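Print this post
E-mail this to a friend

Gripper notes, part three: spoons

10/21/21

The pads are done, or done enough that I have stopped changing them every evening. This post covers the move from blocks to cutlery, the force settings, and the cable problem I mentioned at the end of part two.

For anyone starting with this one, the short version of the project: I build and maintain the arms on the long table at the Temel workshop, together with Manolis Makris, who handles most of the electronics. The goal for this year is a cell that picks mixed spoons off a flat table and hands them over handle first. Lærke Arnardóttir set that goal. She does occupational therapy and wanted something that could cope with the fat-handled utensils her clients eat with, as well as ordinary ones. I agreed to it in August without having looked closely at a spoon.

A spoon is a bad object. The blocks we used earlier had parallel faces and a center of mass where you would expect it. A spoon lying bowl up rests on the underside of the bowl and on some part of the handle, and the neck is in the air between them. Push down on the rim by a few millimeters and the handle end lifts. Push down on the handle and very little happens until the bowl rolls sideways. If the fingers close before they are level with the neck, the spoon rotates about its bowl and leaves the grasp plane. We logged that failure more than any other.

The adaptive ones are a different problem. The handle is much thicker than the neck, and the foam grips compress. With the force limit we had used for blocks, the fingers sank into the foam, the position reading never settled, and the controller kept asking for a little more. Manolis found the loop in the log. The fix was to stop treating finger position as the end condition. The close command now ends on motor current held for 36 milliseconds, and position is only recorded. I should have done it that way from the start, but the block code worked and I left it alone.

Fingers next. The original set came with the gripper and had flat rubber faces. They were fine on plastic and poor on polished steel, where the contact is close to a line. I printed a first replacement with a shallow V groove down the middle. It centered the necks well and was useless on anything wider than the groove. The second replacement has a flat upper pad and the groove only near the tip, so the code chooses which part of the finger to use by choosing the approach height. That is the version on the arm now. The pad material is cast silicone from Mumier, the softer of the two grades they sell, poured directly into the printed finger with a few undercuts to hold it. The undercuts matter. The first casting relied on adhesion alone and peeled off in one piece the second day.
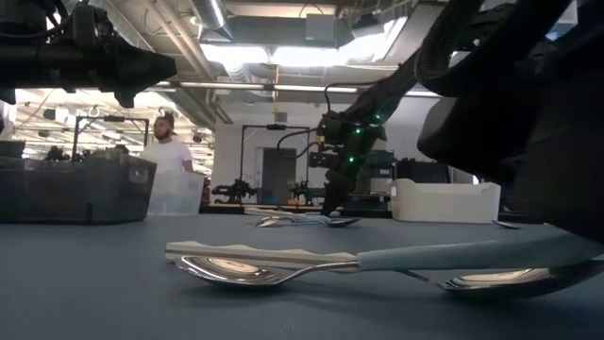

Approach height turned out to be the setting with the most effect. We come down vertically, fingers pointing at the table, and stop short of the surface by a fixed clearance. Too high and the tips close over the top of the neck and squeeze the spoon downward and out. Too low and the tips drag on the tabletop, which adds a side load the current threshold reads as a successful grasp. The table is not flat either. I put a straightedge across it and found a dip near the middle, so a single clearance value is wrong somewhere no matter what you pick. I measured a grid of points, stored the offsets and interpolate between them. It took an evening and removed a whole category of false positives.

Vision is the part I am least happy with. Polished spoons reflect the ceiling, and our ceiling is mostly lights. A steel bowl gives the segmenter a bright patch with a dark patch inside it, and quite often it returns two objects. I tried the following.

Lowering exposure. Reduces the bright patch, loses the dark side of the arm's own shadow. Net result slightly worse.

Diffuser over the nearest fixture. Helps a lot directly under it and not at all a foot away. The other people in the room did not like it. Removed.

Matching on the handle and ignoring the bowl. Works well for the adaptive utensils, which have matte handles in light colors. Works badly for plain steel, where the handle is as reflective as the bowl.

Retraining with more spoons. This is what we ended up doing. Manolis and I labeled 800 frames over two weeks, with the spoons crossed, overlapping and near the edges of the table. The split-bowl error is now rare enough that I no longer see it in a normal session. Overlap is still a weak spot. When one handle crosses another, the network tends to give both necks to the upper utensil, and the arm then makes a confident grasp on the wrong one.

For overlaps I have a temporary rule. If two masks touch, the planner picks whichever utensil has the larger visible handle area and tries that first, then takes a new look at the table. It is crude. It also means the picking order changes whenever something gets nudged, which makes the logs hard to compare. I would like a proper estimate of which one is on top, and that probably means using depth. The depth readings on steel are mostly holes, so it would have to come from the handles again.

Cable. In part two I said the gripper cable was catching during wrist rotation. The cause was the length. I had left slack so that the wrist could do its full travel, and with the arm low over the table the slack swung into the path of the fingers. A shorter cable pulls tight at the end of travel and unplugged itself twice at the connector. The current arrangement is a loop that leaves the gripper sideways and returns to the last link, held by a printed clip with a screw. I also limited wrist rotation in software. We never need the last portion of it, since a spoon neck can be grasped from either side.

The connector was a separate fault. It was a Fastura housing with a friction fit and it had worn. I replaced it with the locking type and crimped new pins. If you have the same housing, look at the latch side under a magnifier before blaming the firmware. I blamed the firmware for three evenings.

Shared space between arms. Temel has more than one arm mounted over the same table, and until recently they were only run one at a time. I have now put keep-out volumes in the planner for the parked ones, with their real parked poses read from the encoders at startup. Previously the poses were typed in by hand, and one of them was wrong. There was no contact, only a path that came closer than I liked. The planner also refuses to start if any parked arm has moved since startup. This is annoying when people are working on the other arms, and I am keeping it.

Power. The supply is a Kruger unit, second hand, and it is loud. Under the spoon load it runs cool. Manolis put a current meter on the output and the peak during a close is lower than we had on blocks, consistent with the new end condition. I may swap the fan.

Handover works in the simplest sense. The arm lifts, turns the handle outward, stops, and releases when it feels a pull on the handle. The release threshold is different for foam and steel, as the foam absorbs the first part of the pull. At the moment I set it from the class label, so a wrong label gives a wrong release. Lærke tested it and found the steel setting acceptable and the foam one too stiff for someone with limited grip strength. She asked for half. I have not tried half, because at that value the arm sometimes lets go during its own deceleration. Slowing the last part of the move should fix that, at a cost in cycle time that does not matter for this use.

Settings as of today, for my own reference as much as anyone's:

Current hold before close is accepted: 36 ms
Settle time after lift, before turning: 900 ms
Retries per utensil before it is skipped: 5
Table offsets: grid file, second version, do not use the first

The retry count is higher than it should be. Most successes come on the first or second attempt, and by the fourth the spoon has usually been pushed somewhere the arm has trouble reaching. I will bring it down once the overlap rule is replaced.

Still open: foam release, overlap, the fan, and a set of fingers with the groove moved slightly further up. The STL files for the current fingers will go up after I fix the clip hole, which is undersized and has to be drilled out by hand. Forks are not planned.

Print this post
E-mail this to a friend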